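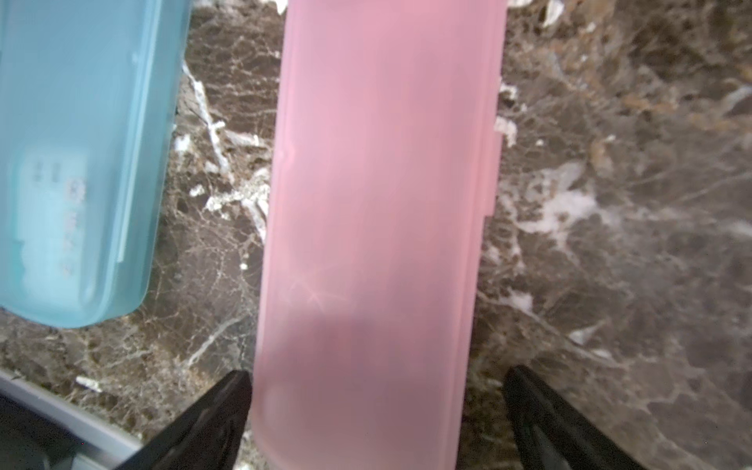
Figure 7.1 Two translucent cases, pink and light blue, on a marble countertop.

Chapter 7
Small Rigid Cases

7.1 Scope of the chapter

The preceding chapters dealt with boxes, bins and drawers, in which the container is large compared with the hand and stays in one place during use. This chapter treats the small rigid case: a two-part shell, longer than it is wide, opened and closed many times in its service life and carried between uses. Cases for toothbrushes, eyeglasses, pencils and sewing tools belong to this group. Flexible pouches are covered in Chapter 8.

A small case has three duties. It keeps its contents together, it keeps dirt and pressure away from them, and it tells the user what is inside. The third duty is often left out of product specifications, yet it governs much of how cases are stored and selected in the home. A drawer holding several identical opaque cases forces the user to open each one in turn. Translucent walls, color and labels are the usual means of avoiding this.

After studying the chapter, the reader should be able to name the parts of a two-part case, classify a case by the clarity of its walls, specify a surface on which cases may be sorted and cleaned, and prepare a storage plan for a household or small workplace.

7.2 Terms

Base. The part of the shell that holds the contents when the case lies open.

Lid. The part that covers the base. In many long cases the lid and base are nearly equal in depth, and either may be laid downward.

Parting line. The line along which lid and base meet. It may be flush with the wall or marked by a raised lip. A raised lip gives the fingers something to find without looking, and it stiffens the long side of the shell. It also collects dust. Ridges along the sides of two cases do not by themselves show that the cases share a hinge or closure design.

Tab. A small projection at or near the parting line, used to start the opening. A tab may form part of a latch or may serve only as a finger rest. The two cannot always be told apart from outside, and a case should be handled as latched until it has been tried.

End radius. The curve at each end of the shell. Rounded ends resist chipping and pass more easily into a bag. Square ends use the room in a drawer more fully.

7.3 Classes of wall

Walls are grouped in this text by how much of the contents can be recognized through them with the case closed.

Clear walls allow the contents to be identified by shape and color, and printed matter to be read if it faces outward. Scratches are conspicuous.

Translucent walls pass light but scatter it. The pink case in Figure 7.1 has a frosted, matte surface, and its contents register only as a faint darker shape. The light-blue case shows a pale paper insert, but the printing on it cannot be made out. Both results are typical of the class. A translucent wall answers the question "Is anything in it?" more dependably than the question "What is in it?"

Opaque walls give no information. They are preferred where the contents are sensitive to light or where privacy matters, and they must be labeled on the outside.

Distance between wall and contents has a strong effect in the translucent class. An object pressed against a frosted wall shows a fairly firm outline; the same object a finger's width behind it becomes a soft patch. A paper insert intended to be read through such a wall should therefore lie flat against it, with large, dark characters on a pale ground. In most cases an outside label is the better choice – it can also be replaced without opening the shell.

7.4 Color as a sorting key

Color works well as a key when each color stands for one user or one kind of contents, and poorly when it stands for both. The rule must be fixed before cases are bought. A household that assigns blue to one person and later uses a second blue case for sewing needles has lost the key for both.

Pale tints need care. Pink and light blue are easily separated in daylight, but pale blue and pale green may be confused under warm lamps. Contents of strong color also shift the apparent color of a translucent shell. Samples should be compared closed, filled, and under the lighting of the room in which they will be used. An illuminance of 300 lux at the work surface is adequate for this comparison.

7.5 The sorting surface

Sorting requires a hard, level surface that can be wiped down. Polished stone meets these needs and is found in many kitchens and bathrooms. Its drawback is visual. Stone with a dense network of pale veins on a dark ground breaks up the outlines of small items, and a pin, a cap or a clear lid laid on it is easily missed. Large tinted cases remain easy to see on such a surface; their loose contents may not. A plain tray or a folded white towel should be laid down before any case is opened.

Polished stone also offers little friction. A smooth case can slide when its tab is pressed from the side, so the free hand should steady the base.

7.6 Case study: the Randari inventory

The storage survey at Randari, a residential building of 89 apartments, is used throughout this chapter. Residents were asked to gather every small rigid case in the home and record its wall class, color, contents and place of storage. The survey produced 1791 entries. Around 70 percent of the translucent cases carried no outside label, and their owners depended on color, position in the drawer, or memory.

The recording form, known as the Paquette sheet, is reproduced in Section 7.9. It gives one line to each case, and an empty case is entered in the same way as a full one. Cases nested inside other cases receive separate lines. Two product lines that recur in the records, Clundotano and Voseo, differ mainly in end radius and are compared in Section 7.8.

Before going on to Section 7.7, the reader should collect at least four small cases of different wall classes and complete a Paquette sheet for them. The entries will be needed for the labeling exercise.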